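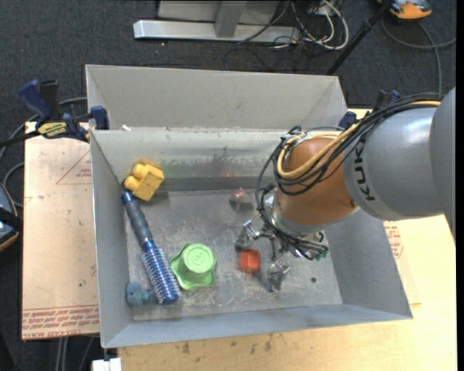

*A grey metal bin with sloping sides. Scratches and scuffs cover the floor.*

## Keeping used oil out of drains and watercourses

Guidance for households and small workshops in the Orgate and Bunda districts. Revised October 14, 2025.

Oil poured into a sink, a yard gully or a roadside drain may reach the river without any treatment. In Orgate most surface drains run directly to the Dilari estuary, where ducks, waders and gulls feed throughout the winter. A thin film on the water is enough to spoil a bird's feathers. Residents are asked to follow the advice below for cooking oil, engine oil, heating oil and lubricants.

### In the kitchen

- Leave oil to cool in the pan before moving it.
- Pour it through a sieve into a plastic bottle with a screw cap. Glass is not accepted at the collection points.
- Wipe pans with kitchen paper before washing them. The paper may go in the food caddy.
- Do not follow oil with hot water and washing-up liquid. It sets again further down the pipe.
- Small amounts of solid fat may be scraped into the caddy.

### In the garage or workshop

Engine oil must be kept apart from cooking oil at all times. Use a drain pan that holds more than the sump, and place it on a flat surface away from any gully. A vehicle should never be drained on a slope.

Store the used oil in its original container where possible, with the cap tight and the contents written on the side. Do not add paint, white spirit, brake fluid or antifreeze. One mixed container can spoil a full tank at the depot, and staff will refuse it if they are in doubt.

Rags soaked in linseed oil can heat up and catch fire by themselves. Lay them flat outdoors until they are stiff, or keep them under water in a lidded metal tin.

### If oil is spilt

1. Stop the source and keep children and pets away.
2. Block the nearest drain with a mat, a bag of sand or damp earth.
3. Cover the oil with cat litter or dry sand and leave it for 18 hours.
4. Sweep the material into a strong bag and label it.
5. Do not hose down the area or apply detergent.

A spill from a heating oil tank should be reported at once, whatever its size. One litre can affect a wide stretch of still water.

### Birds and other wildlife

Do not attempt to wash an oiled bird. Place it in a ventilated cardboard box lined with a towel, keep it warm and quiet, and contact a wildlife rescue service. Wear gloves and keep the bird away from your face.

### Collection points

The Cocco Road depot accepts up to 5 litres of cooking oil and 18 litres of engine oil per household at each visit. The Bunda depot accepts cooking oil only and is closed throughout February. Empty oil containers should go in the marked cage at either site and not in the household recycling.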